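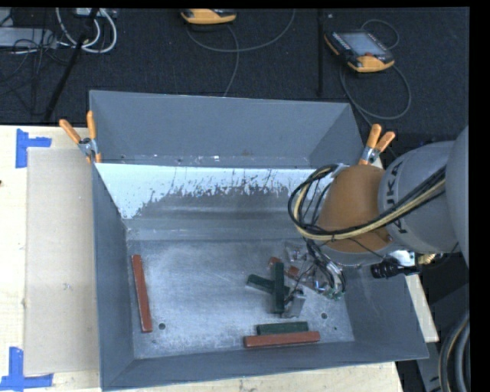 Large grey metal bin on the table.

Notes from the open day at the Uzor nursery, Etcombe, 2025-11-13

The nursery opens its glasshouses to visitors twice a year, and I went mainly for the orchids. Rostam Rahimi took our group through three houses in 90 minutes. The first is kept cool and holds masdevallias, most of them mounted on cork. The second is warmer – paphiopedilums on the left, young phalaenopsis on the right.

The third house was the best of the visit. Part of it dates from 1876 and still has the old iron staging. Ngozi Oyelaran looks after the bulbophyllums there and waters with rain from the roof tanks. She repots in early spring, in medium bark with a little perlite.

The sales bench had 267 plants listed. I bought a small dendrobium and a division of Coelogyne cristata. Parking is on the Malness road, and the tea room takes cards only. The other open day is in September.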